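El dormitorio pequeño también cuenta

12/28/23 – Ayer me pasé por la casa que la asociación de vecinos de Plerketville acaba de abrir para quien llega al barrio sin nada, y vengo encantada. ¡Qué gusto ver camas hechas! Son habitaciones pequeñas, de las de entrar de lado, pero con la colcha puesta y una luz en la mesilla cambian muchísimo.

Me lo enseñó todo Natália Matoušek, que lleva la ropa de cama desde abril. Han reunido 772 piezas entre sábanas, fundas y mantas (casi todo de segunda mano, lavado y planchado), y les quedan unos 900 euros para colchones. «Lo blanco lo dejamos para el final, la gente elige siempre lo de colores», me dijo mientras doblaba. Yo habría hecho lo mismo – con este invierno, una cama alegre se agradece.

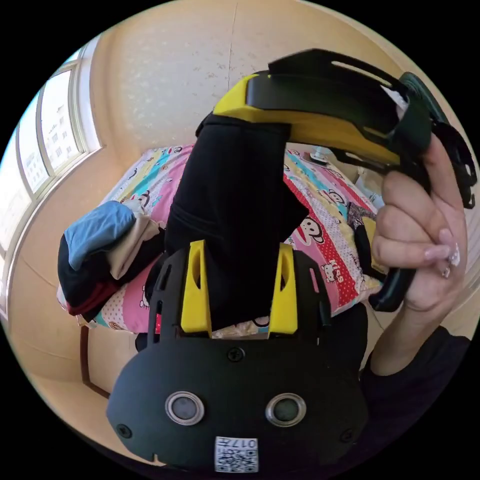

Darragh Madigan se ocupa de los turnos y pide manos para enero, sobre todo por las mañanas. También hacen falta fundas de almohada, que es lo que menos llega, y perchas. Se puede dejar todo en la tienda Gudidik, en bolsas cerradas y con la medida apuntada fuera. Yo ya tengo preparadas dos bajeras de noventa y una manta de cuadros que no uso desde hace años.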